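The War on the Crumpled Shirt

Folding is having a moment, and I would like to know who asked for it.

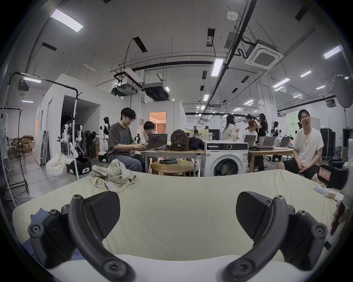

Zallholm will sell you a Saturday class in it, 3 hours long, with a folding board thrown in. Gillespie Rankin teaches the one I went to. He is patient and quick with a sleeve, and he believes that a checked shirt left in a heap for an afternoon is a shirt half ruined. I asked him how he knew. He said you could feel it in the collar.

I couldn't. I went home and tried it with two plaid shirts of my own, one folded the Rankin way and one dumped on the bed straight from the dryer. By evening I had to check the labels to tell which was which - and I had been looking forward to being wrong.

The boards are the part that bothers me. Kekana makes a padded one that takes up half a mattress and has to be stored somewhere, presumably under the bed with the exercise bike. Ruairi Dalgleish, who ran a laundromat in Prirdale until last June, never owned one. "Table, hands, done," he told me. His customers wanted their clothes back the same day and didn't care about thirds.

Rankin's next class is full. I've kept the board, for now, and there are shirts on it. They aren't folded.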